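Inicio | Cuaderno | Recetas | Archivo | Contacto

sigo con la cola de almidón, tanda 4. La de ayer salió con grumos, creo que por echar el agua de golpe. Hoy 500 ml en 2 veces, removiendo sin parar. Mejor. Huele raro pero pega.

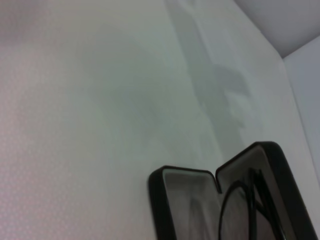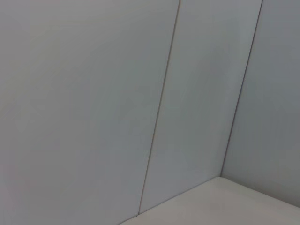
Hastemberg, 23 de junio de 2018

Probado en el lomo del Gwilliam (el tomo grande): 6 tiras de papel japonés, la última algo torcida, no la toco. Prensa floja toda la noche. El cuero de Gedard no me convence, se cuartea al doblar, preguntar si queda del otro. Ojo con la humedad del amacén, subió otra vez.

Pendiente: guardas de Flutavcombe, cortar a contrafibra NO. Pedir mas almidón antes del martillado.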